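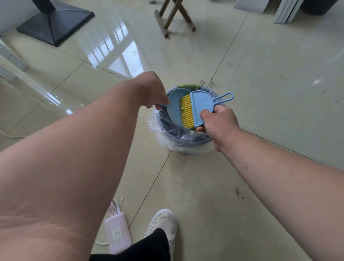

April 14, 2020

Slept until nine. The building is quiet now in the mornings, no one on the stairs, no school bus idling out front. I made coffee and checked on the starter before anything else, as I have done every day since I started it in February. It had come up past the rubber band overnight and smelled like apples, a bit sharp. I took out half, fed what was left, and put it back on top of the fridge where it's warmer.

Work until lunch. Clonell wants the spring inventory reconciled even though no one can get into the warehouse to count, so I am reconciling one spreadsheet against another spreadsheet. The difference came to 369 units of something called end cap, gray. I wrote to Amber Dierckx to ask what an end cap is and whether we could have lost that many. She wrote back that there are two codes for the same part and that everyone on her side knows this. I didn't. I merged the two lines and the difference went away. I also asked her if the codes could be fixed in the system and she said there had been a ticket in for it since before she was hired.

Lunch was the end of the last loaf, toasted, with the sardines. That loaf was the best one so far. The one before it was flat and gray inside and I gave most of it up to the freezer for crumbs.

I had planned to bake today, so at one o'clock I mixed the dough. I am writing the amounts down here because I keep losing the slips of paper. Bread flour from the big bag, 400 grams. Rye, 50. Water, 320, from the kettle after it had cooled. Starter, 90. Salt, 9 grams, added half an hour later with wet fingers. It felt looser than last time. I think it's the new flour. The store was out of the kind I usually buy and had only the Nanitov, in the tall bags, one per customer. It drinks less water. Next time I'll hold back 20 grams and see.

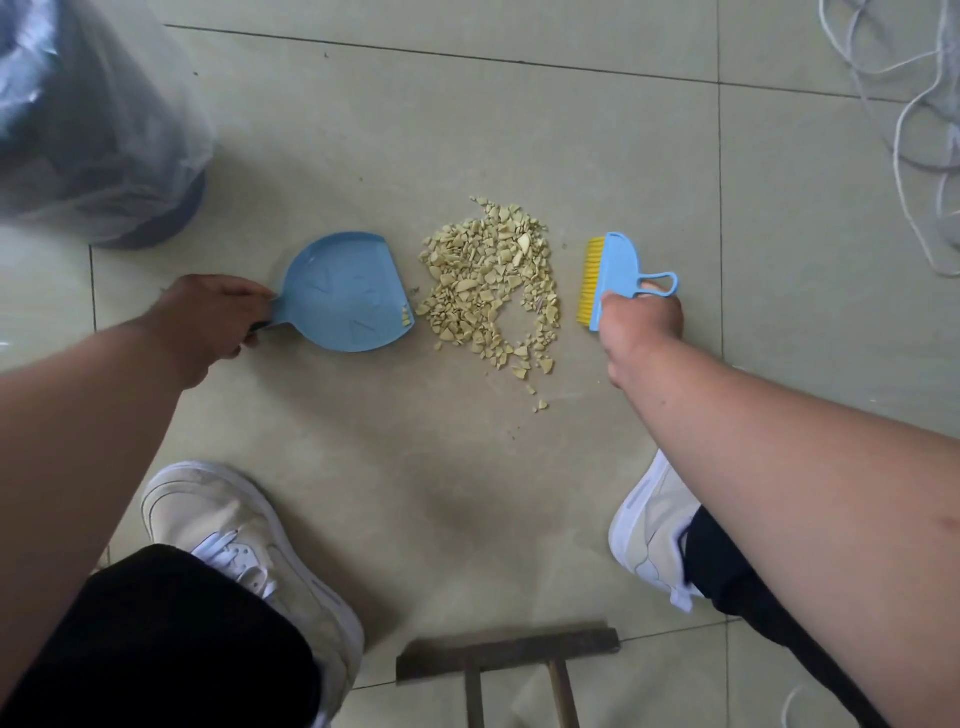
Folded it every half hour until three thirty. Between folds I answered mail and cleaned up the kitchen floor, then did the window over the sink, which has needed it all winter. You can see the hill from there again. Someone on the third floor across the way has put tomato plants out on the fire escape already. It's too early. We had frost last week.

Anqi Ren called at four. She is still at her sister's place in Prirnora and thinks she'll stay until the summer. The sister has a yard and a dog and a real oven, and Anqi has been baking too. Hers rises in the fridge overnight and mine sits out on the counter, and we argued about that for a while. She says the cold gives it a better crust. I said I don't have the room in my fridge, and she said to take the beer out. She asked if I was eating anything besides bread. I told her about the sardines.

She also wanted to know about the apartment, whether I had heard from Bai about the lease. I hadn't. I called the office after we hung up and got the recording. It says they are open by appointment and then doesn't say how to make one. The rent would go to 2,229 in the fall if we sign the paper as it stands, and I would like to talk to a person about that before I sign anything. Left a message with the unit number. I'll try again tomorrow before work.

Shaped the loaf at five. It spread more than I wanted, so I did it a second time after it had rested, and the second time it held. Into the bowl with the dish towel and plenty of rice flour. The last one stuck and I had to peel it off with a spoon.

Walked to the river while it rose. Took the long way, down past the closed hardware store and along the fence. The magnolia by the bridge is out and some of the petals are brown already from the cold. I passed three people the whole way and we all stepped off the path for each other. The water is high and muddy. There was a heron standing on the far bank, in the same spot as last time.

Baked at a quarter to seven. Lid on for twenty-five minutes, lid off for twenty. I turned the pot around halfway through the second part because the back of this oven runs hot. It came up well on one side and not as much on the other, where the cut was too shallow. Color is good. I left it on the rack and made soup from the carrots and the last of the lentils, and waited until the soup was done before cutting into the bread. Still a little gummy in the middle. I should have waited longer, or baked it longer. The crust is the best yet, so Anqi may have to hear that it can be done on a counter.

Read for an hour. The book is not very good but I'm past the middle now. Fed the starter once more before bed so it will be ready in the morning. 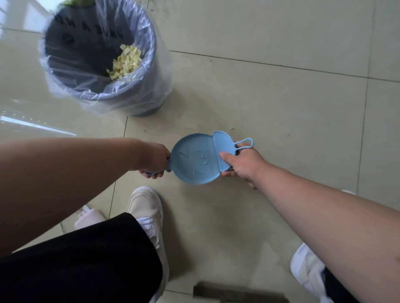
For tomorrow

Call Bai again, early.
Send Amber the corrected sheet with the merged line marked.
Flour, if there is any. Lentils, onions, dish soap.
Try the dough with 300 grams of water and leave everything else the same.
Put the beer on the bottom shelf and measure if the bowl fits.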